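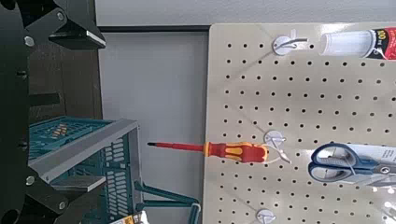
Speaker notes: Reading the schedule clause before you need it

Last updated: October
5 min read

Open without a slide. Ask who has read the delay section of their current contract from start to finish. Wait. Let them look at their shoes. Then ask who has read it after a job went late, and watch the hands go up.

Slide 1. The Ikley job. A 200-bed student housing block, fixed price, decent people on both sides. Kurup was the general contractor, Triso had the windows. Don't make either of them the villain, half the room has worked for one or the other.

The windows came late. Everyone agreed they came late. What they spent the next year arguing about was whether anyone had said so in writing, to the right address, in the time allowed. The contract gave them 5 days. The letter went out on day nine and was, I'm told, very well written.

(Pause for laugh. If no laugh, move on quickly.)

Slide 2. What notice means. Keep this short. A notice is a plain statement that something happened, when, and that it may cost time or money. It doesn't have to prove anything yet. Site managers hate sending them because it feels like picking a fight with a person they have lunch with. Say that I hated it too, and that I once apologized in a notice. Our lawyer kept a copy on her wall.

Slide 3. The email pile. Kurup handed over 2000 emails. Triso handed over 900, many of them the same emails with a different person copied. Two mentioned the delay by name, and one of those was mostly directions to a retirement party.

Slide 4. Float. Go slowly, this is where I lose the owners. Float is the slack in the schedule, and both sides tend to think it belongs to them. Read your contract to find out. If it's silent, get it settled at kickoff while everybody is still eating the free pastries.

Slide 5. The monthly schedule update. Cultent's own form is fine to show, with the client name blacked out. Point to the comments box. Point out that it says "on track" seven months running, including the month with no windows.

If short on time, skip slide 6 (liquidated damages) and tell them it's in the handout. It's in the handout either way.

Questions. Somebody will ask whether a text message counts as notice. The answer is to look at the clause. Somebody will then describe their own live dispute in great detail, with names - cut in politely and offer to talk at the coffee table.

Clicker sticks. Press twice.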